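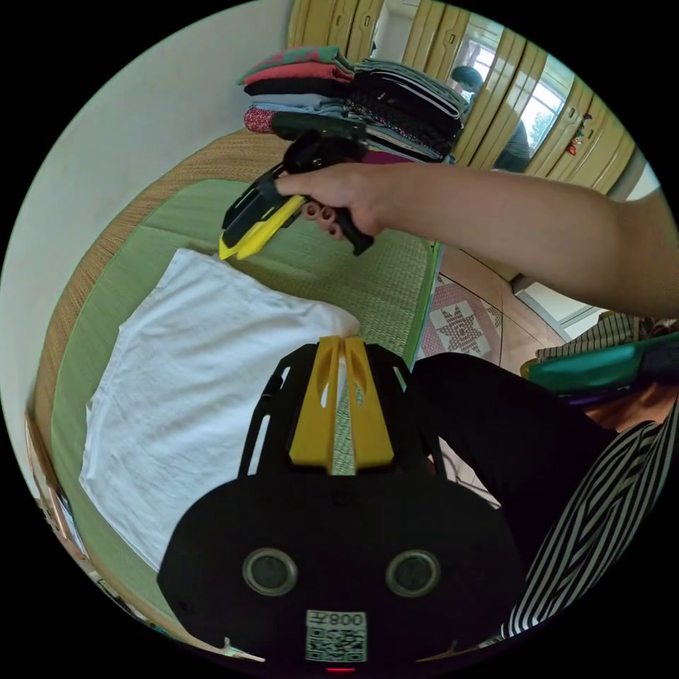 How often does brake fluid need changing?

Every two years in most cars, whatever the odometer says, and sooner if the car spends its life towing or coming down steep hills.

Short Fiction / On the Road
By Andri Moser | November
5 comments | 60 shares

The Flurnden Road

The pedal went soft on the second bend below the lookout. Lorenz Trummer pressed it again and it came back a little, then sank. He had the trailer on behind, loaded with his mother's furniture, and the whole rig was doing 60.

He pulled the ute back to second. The engine howled and the trailer gave him a shove. There was a gravel pull-off on the left past the culvert, where the log trucks stopped to check their chains, and he aimed for that. He pumped the pedal and hauled on the handbrake with his thumb on the button. They stopped with the front tyres in the weeds.

He sat there. The wardrobe creaked behind him. After a bit he got out and smelled the brakes, and got back in again.

Hubert Bühler answered on the fourth try.

"I've got no brakes," Lorenz said.

"None?"

"Some. It goes to the floor."

"Where are you?"

"Below the lookout. The gravel bit."

"Don't drive it."

"I wasn't going to drive it."

"You'll want to in twenty minutes. The pedal will come up hard as anything and you'll think it's fixed. Leave it where it is."

It was longer than twenty minutes. At half past three Lorenz put his foot on the pedal and it was firm. He held it down and counted to 100 and it stayed firm. The road ran down in front of him, and at the bottom he could see the roof of the Baumgartner garage and the green of the oval. He turned the key to warm the cab up, then turned it off and put the key in his shirt pocket.

Hubert came up in the tow truck with Engelbert Eder in the passenger seat. Engelbert was seventeen and had been at the garage since winter. He walked around the trailer looking at the furniture.

"Is that a piano?" he asked.

"It's a sideboard."

Hubert had the bonnet up. He took the cap off the reservoir and shone a torch in. The fluid was the colour of strong tea. He dipped the end of a tester in and showed Lorenz the light, which was red.

"When was this last done?"

"Dad looked after it."

Hubert didn't say anything to that. Lorenz's father had been dead four years. He put the cap back on and wiped his fingers.

"It takes up water," he said, to Engelbert more than to Lorenz. "Just sitting there, it takes it up from the air. Then you ride the pedal down a hill with a load on and everything gets hot and the water boils. Now you've got steam in the line, and steam squashes. So the pedal goes down and the ute keeps going."

"And then it cools off," Engelbert said.

"Then it cools off and you've got your pedal back. Until the next hill."

They took the trailer off and winched the ute up. Hubert said he would come back for the trailer before dark. Lorenz said he'd stay with it, and Hubert told him there wasn't a person between here and Flomadley who wanted that sideboard. All the same he left him a thermos.

The fluid itself was cheap. The front pads were gone as well, and one of the rear cylinders was weeping, and by the time Hubert had written it all down on the back of an envelope it was more than Lorenz had in the account.

"Pay me when the house sells," Hubert said.

"It might not sell."

"Then bring me the sideboard."

Engelbert did the bleeding, with Lorenz in the driver's seat working the pedal. Down, the boy called from under the back wheel. Hold. Up. The old fluid ran brown through the clear hose into a jar, with bubbles in it, and then paler – and after a long while it came through nearly clear. They started at the wheel furthest from the pedal and worked forward. Lorenz's leg began to shake by the third one.

"Down," Engelbert said. "Hold."

He held it. On the bench by the door was his father's logbook, which Hubert had found under the seat. The last entry was an oil change, in pencil, with the kilometres written next to it and a line ruled underneath.

"Up," said Engelbert.

Lorenz let his foot come off and waited for him to say it again.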